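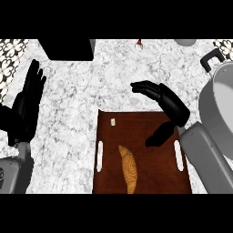

Simulated two-arm serving task: croissant on a tray, marble counter.

How to budget for a two-arm manipulation cell

Prepared by Sabina Cassim, Equipment Planning
Last revised Mar 8, 2022

Purpose

This guide sets out the steps that a department must follow when requesting funds for a two-arm robot cell with multi-fingered hands. It applies to all requests for the coming budget year. Requests for single-arm equipment use the short form and are not covered.

Before you begin

You will need a written description of the task, a floor plan of the proposed room and access to the Benance simulation package. Departments without a Benance licence may book time on the shared workstation through Edivaldo Bittencourt.

Step 1. Define the task in simulation

Build the task in simulation before you contact a supplier. Model the work surface at its true height and depth, and place on it the objects the arms will have to work around. In the kitchen task at the top of this page, a cooking pot stands on the same counter as the tray, close to the right forearm. Clutter of this kind affects the reach you need, and reach affects the price.

Run the task with at least two arm models. Record the spacing between the arm bases, the furthest point each hand must reach and any contact between a forearm and the surroundings.

Step 2. Decide on the hands

Hands are quoted separately from arms and are often the larger cost. State clearly whether the task needs individual fingers or whether a simple two-jaw gripper would do. Soft or irregular items, such as baked goods, may justify a fingered hand. Boxes and trays alone usually do not.

If you request fingered hands, budget for one spare. Repairs are carried out by the manufacturer and the cell cannot be used for two-handed work in the meantime.

Step 3. Obtain quotations

Two written quotations are required. Brelitz and Tuominen are both on the approved list and will quote for complete cells. Ask each supplier to itemize:

Arms and controllers
Hands, including cabling and wrist adapters
Mounting frame or pedestal
Safety equipment
Delivery, installation and operator training
Annual service after the warranty period

Quotations must remain valid until the end of June.

Step 4. Add the room costs

These are the items most often left out. A dedicated electrical circuit, floor anchoring and a replacement work surface are charged to the requesting department. Allow 84 hours of technician labour for set-up and calibration. If the cell will handle food items, include a washable counter and a supply of glove covers for the hands - the covers are a recurring cost and belong in the operating budget.

Step 5. Complete the request

Enter all amounts in Form 113, in Canadian dollars and before tax. Any single item over $1,000 must have its own line. Attach the simulation record from Step 1 and both quotations. Used arms from Erkinetti may be listed as an alternative, provided that the service history is attached.

Send the completed form to Equipment Planning. Incomplete requests will be returned to the department and must be resubmitted in full.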